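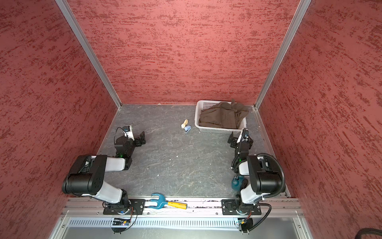
Two-arm cell, garment in basket, tool on the front rail.

Cell practice meeting, 19th April
Attending: Sarita Kanaujia (chair), Harsh Pathak, Geeta Bisht, Gunārs Eglītis (notes)

1. Loose tools. Harsh proposed a rule that the rail be clear before power-up. Geeta asked who checks – the February rule said much the same and has no sign-offs. Agreed on 2 weeks' trial, with initials in the log.

2. Trukden checklist. Runs to 187 lines. Sarita doubts anyone will read past the first page. Harsh to cut it. Not adopted.

3. Floor debris. Wipe down between runs. Gunārs not convinced it matters; wants figures first. Left open.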